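I don't believe in gray

2020-09-03

I have been reading about paint again, which never ends well. Every home site I land on this year says the same thing, that a gray room is a calm room. Paint the walls gray, hang gray curtains, buy a gray throw for the couch you already bought in gray. I'd like to know who tested this.

We tried it in May in the back bedroom. The color was called Gondus, from a company called Girkero, and the little card said it would "bring stillness to a busy home." What it brought was a room I stopped going into. At noon it looked green. By supper it looked like the inside of an old mushroom, with a bit of pink in it that I still can't explain. The man at the paint counter told me all grays do that and I should have bought the sample pot first. Fair enough, but he didn't mention sample pots when I was paying for 2 full cans.

Then there were the curtains. Lim was the name of the color this time – short, at least. Long thin pleats, floor length, and on the website they looked terrific next to a bowl of lemons. I notice there is always a bowl of lemons. Take the lemons away and you have a gray curtain in front of a gray wall, and a person feeling around for the light switch.

My other complaint is with the before and after pictures. The before is always shot at night with laundry on the bed. The after is shot on a bright morning with the bed made and a plant brought in from somewhere. You could leave the walls exactly as they were and get most of that improvement by picking up the laundry. I did that last week, as it happens. It took five minutes and I like the room better already, paint and all.

Grinomen, the decorating newsletter my sister-in-law forwards me, ran a piece claiming that gray "goes with everything." I went and checked this against what I own. It does not go with the brown dresser, which now looks orange. It does not go with the quilt. It goes fine with the gray curtains, and so does fog.

I'm not saying everybody should have yellow walls. My mother had yellow walls and they were a lot to face at breakfast. But I would like one of these articles to admit that a color with hardly any color in it is going to pick up whatever is nearby, and that you won't know what you've got until the drop cloths are up and the receipt is lost.

So the plan for the back bedroom is to leave it alone until I've used up the second can somewhere it can't hurt me, probably the inside of the hall closet. After that I'm leaning toward plain cream – a dull choice, I know, and I'm sure there's a newsletter somewhere that's against it.
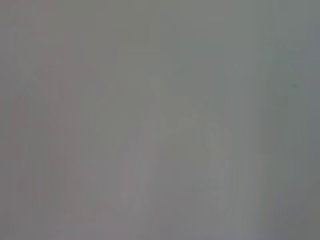 Gray, a little green at the upper right and pinker at the lower left.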